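How I Get Water Rings and Dull Spots Off a Wood Table

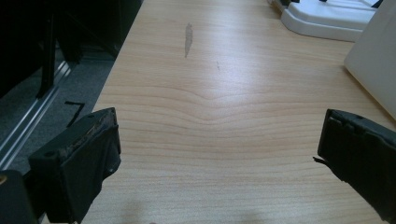

My grandmother's rule was coasters or no drink, and I laughed at her until I had a table of my own. Two kids and one very hot casserole later, I've gotten pretty good at fixing the damage! None of this is fancy and you probably have most of it in the kitchen.

First, figure out what kind of mark you've got. White and cloudy usually means moisture is stuck in the finish, and those are the easy ones. Black means it went down into the wood, and that's a sanding job (sorry). Gray scuffs are often just stuff rubbed onto the top, so try a damp cloth with a drop of dish soap before you do anything else.

For white rings, lay a clean cotton T-shirt over the spot and run a dry iron on low across it. No steam! Go for 16 seconds, lift, look, and do it again if you need to. My neighbor Nermina Papadopoulos swears by a hair dryer instead, and she's got nicer furniture than I do, so take your pick.

If the ring is still hanging on, rub in a little plain white toothpaste, the non-gel kind, with your fingertip. Go with the grain and go easy, then wipe it off with a damp rag and dry it right away. I skip this step on anything shiny. I once left a dull patch on my sister's side table and I still hear about it at Thanksgiving.

Last comes the wax. I use the Merora paste in the small tin, but any clear furniture wax will do. Thin coat, wait till it goes hazy, buff with an old sock. I did mine in March and it could stand another round now.

One more thing, test everything on the underside first. If your table is an antique or you think it might be shellac, keep the iron away from it and call somebody who fixes furniture for a living.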